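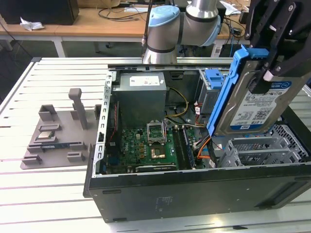

Computer Basics, Unit 8: Taking Parts Out and Keeping Track of Them
Handout prepared by Shu-fen Poon
Jirkthorpe Adult Learning Center

Welcome back, everybody! I know the last unit was heavy on vocabulary, so I'm very happy to say that we have now reached the part of the course where we get to open up a desktop computer and look at what all those words were for. Please read these pages before class if you can. If you can't, bring them along anyway and we'll go through them together, and nobody will be scolded.

Before you open anything

Shut the computer down, switch off the power supply, and pull the cord out of the wall. Lay the tower on its side with the removable panel facing up - you'll find everything so much easier to reach than with the case standing. Touch bare metal on the case before you touch a part, and do it again whenever you come back from getting coffee.

Finding your way around

Start with the power supply, the gray metal box with the specification sticker on it. Follow its wires with your eyes (just your eyes for now!) and you'll begin to see where everything gets its electricity. The green board is the motherboard. The memory goes into the long, narrow slots, and the processor has a square socket of its own with a metal bracket and a lever. When the processor is out and the bracket is up, please keep fingers and sleeves well away from that socket. The contacts inside are tiny, and bent ones are miserable to straighten. I have tried, with a magnifying glass and a great deal of patience, and I don't recommend the evening I had. 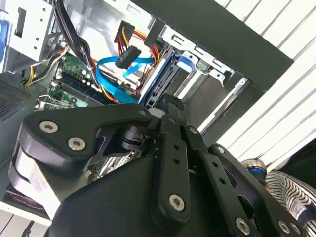
Figure 1. Power wires gathered with a white tie, and a memory slot on the green board.

Look at how the wires are gathered before you move them. A bundle pushed to the wrong side can get in the way of the drive cage later on, and then you're fishing around in there with two fingers and no light. A quick pencil sketch helps more than you'd think, even a bad one.

The hard drive

A full-size desktop drive is called a 3.5-inch drive. Many cases hold it in a plastic bracket, also called a caddy, often in a bright color so you can spot what is meant to be handled. Unplug the data cable and the power cable first, holding the plugs and not the wires. Then release the bracket and slide it out without forcing it. Read the label while you have it in the light and copy down the capacity - "1.0TB" means one terabyte.

A place for every part

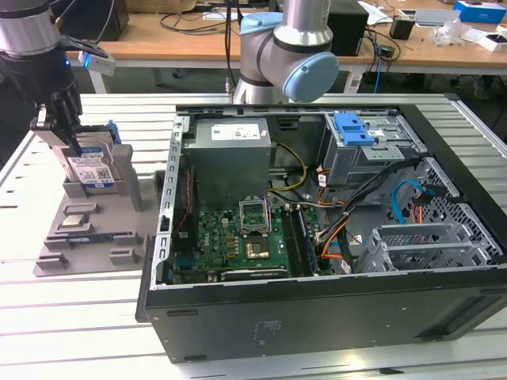
Figure 2. Hard drive held upright in a gray fixture, with a processor in a pocket of the same plate.

At your own bench a shallow tray with a folded towel will do nicely. Give each part its spot before you take it out, and put screws in a cup by themselves. I-hsuan Sin will have labels at the front table for anyone who wants them.

For next time

Bring your sketch and your notes on the drive label. We'll spend the first 20 minutes comparing them, and then we'll start on memory.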